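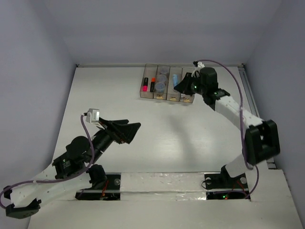

To: bench-automation list
From: Lilian Athumani
Date: 26/06/2024
Subject: Re: Anyone using the Clelutent two-arm kit?

Replies to the points below, in the order they were asked. We have had the kit since January and use it for small sorting jobs, mostly desk supplies and little plastic containers going into a divided tray. My reply runs long. Skip to the end if you only want to know whether we would buy it again.

> We are looking at three bench kits for a small teaching lab and the
> Clelutent is the one my boss likes. The other two are from Harnbridge
> and Onyeka. I have read the product pages and still don't know the
> basics. Does it arrive assembled? How long before it did anything
> useful?

Ours came in three boxes: one for each arm and one for the enclosure panels and tabletop. The arms are put together at the factory. The enclosure is not. Two of us built it in an afternoon and then spent most of the next morning getting the table level. The printed guide is fine up to the page where the base mounts go in. After that the drawings show an older tabletop, and the bolt positions don't match. Ask support for the revised sheet before you start. They sent it the same day, but we had already put one base in backward.

First useful job was in the second week. By useful I mean we could leave it set up overnight and pick up in the morning without redoing the calibration. It could wave the arms around on day one, which does not tell you much.

> How do the cameras hold up? I gather there is one on each wrist.

One on each wrist, yes, sitting by the gripper. We also have a fixed view of the whole table. The wrist cameras are small and the picture is good enough for what we do. The cables are my main complaint about the kit. They are purple, which makes them easy to find in a recording, but they hang in big loops down the arm. If you leave too little slack, the wrist pulls on the plug at full reach. If you leave too much, the loop swings and catches on whatever is nearby. Run each arm through its full range by hand with the power off, and watch the cable the whole time, before you tie anything down. We use soft ties and no zip ties. We had one plug work loose in the first month and lost a day looking for a software fault.

> My boss wants to know if it can handle clear plastic. He has watched
> a lot of demos and they always seem to be picking up colored blocks.

Fair question. It depends on what you are training with and how you light it. We use a clear plastic organizer with four compartments in a row. Our usual contents are highlighters, a marker, and small round clear containers that stack. The highlighters are easy. They stand up, they have strong colors, and there is plenty to grip. The clear containers inside the clear tray are the hard part. The walls of the tray pick up reflections and the containers half vanish against them.

What helped us:

Small tan label tabs along the bottom front of the tray. We put them on for people to read and found they gave the cameras something to go by.

Plain light walls and diffuse light. We tried a desk lamp and it made things much worse.

Keeping the tray toward the back of the table so both arms come at it from the front. With the tray in the middle, the elbows got in each other's way.

The end compartments are still awkward. When a gripper goes down over one of them it blocks the fixed view of what is inside, and you are relying on the wrist camera for the last bit. Plan on that. If your lab only has the budget for one camera, I would not buy this kit at all.

> Reach? The spec sheet gives a number but I don't trust it.

The number is measured with the arm straight out, so it is true and not much use. Both arms get to the far half of our table without trouble. The right arm's elbow sticks out to the side when it folds, and it comes close to the right wall. We set a soft limit on that joint in the first week. If you are building your own enclosure, make it wider than the one they sell.

> Noise, heat, anything else that would bother a room full of students?

Quieter than I expected. You can talk over it. The shoulder motors get warm on a long run and we give it a rest of 20 minutes at lunch, more from habit than from any rule. The motor leads drop down through slots in the tabletop at each base. Those slots also collect anything small that rolls forward. We have fished out pen caps. I would fit some kind of lip or strip along the front edge if you have students. Ours is a length of white foam with foil tape along the bottom. It looks rough and it works.

> What about price and support? We were quoted 1,355 for the extended
> support plan and I can't tell if that is reasonable.

We were quoted the same and did not take it for the first year. In that time I have sent nine tickets. Three were my own mistakes. The basic support answered all of them, usually by the next working day. The extended plan mostly gets you a loaner arm if yours has to go back. For a class on a fixed timetable that may be worth the money. For us it wasn't.

Spare gripper fingers are extra and you should order a set with the kit. The wedge-shaped ones that come with it are fine on pens and poor on anything flat. Nirkus sells a softer finger that is supposed to fit the same mount. I have a pair on order and will post when I have tried them.

> Would you buy it again?

For our work, yes. I have not used the Onyeka. I used the Harnbridge for a short while at my last job. The arms were stiffer and the software was easier to get started with, but you could only get at the joint data through their own program, and exporting it was slow. The Clelutent gives you the raw files in a folder and leaves you to it. If your students are beginners, that may count against it. Ask both firms for a sample recording and try to open it on one of your own machines before you pay for anything.

I can send our soft limit settings and the parts list for the cable ties to anyone who wants them. Write to me off list, as the attachments get stripped here.

Lilian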